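Home | Projects | FAQ | Data | People | Contact

Flarkaleck two-arm sorting: FAQ

Last updated November 18, 2021. Written fast between runs, will tidy up later.
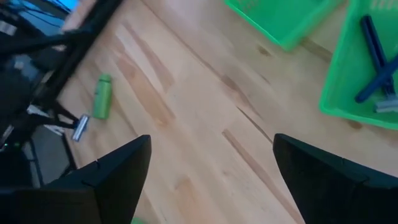
Same questions keep landing in the inbox so answers go in one place. If yours is missing, leave a comment.

What is Flarkaleck?
A training method for two-arm sorting. Small objects, cluttered table, baskets. One policy drives both arms. Ida Albers wrote most of the training code, Carola Sauerland runs the robot sessions.

What's new in it?
The wait signal. Each arm predicts whether the other one is about to need the same space, and holds still if so. Older setup (we called it Nulurero) had a fixed turn order. Safe but slow, one arm sat there doing nothing half the time.

How many demonstrations?
350, all teleoperated. We tried 100 first and the arms learned to reach but not to wait.

Why razors and little bottles?
Thin handles, shiny heads, odd weight. Handles cross over each other in a basket and depth gets confused. Blocks were too easy – everything worked on blocks.

Do you use an overhead camera?
Yes for training, no for the main result. Main result is wrist cameras only. Fingers take up a good chunk of the view and we do not mask them out. Masking made grasps worse. We think the policy uses the fingertips as a kind of ruler but havent tested that properly.

Does it see the other arm?
Often, partly. Usually dark and blurred when moving. Enough for the wait signal most of the time.

So how well does it work?
57 full sorts out of 100 trials, every item in the right basket, no human touching anything. Nulurero got a lower number but the trials were scored differently so we don't put them side by side. Please don't either.

What goes wrong?
Mostly regrasping. Arm picks up a razor by the head, lets go, tries again, runs out of time. Second most common is both arms waiting on each other. There is a timeout for that now, around 3 seconds.

Does wood grain matter?
A bit. Dark streaks and knots got treated as objects early on. Went away once we rotated the tabletop between sessions.

Can I run it on one arm?
Sure, but the wait signal does nothing then. Use the Clulley baseline, it's smaller and trains faster.

Is the data out?
Not yet. January if the cleanup goes ok. Georgiev format first, other formats if poeple ask.

Can I visit / borrow the checkpoints?
Checkpoints yes, write to Carola. Visits no, sorry.

14 shares | 3 comments

mtk_arms: Is the timeout per arm or shared? We get the same deadlock with cups.

Ida Albers: Per arm, with a random offset. Shared just made them both go at once.

rowan.p: +1 for releasing the failed trials too, not only the good ones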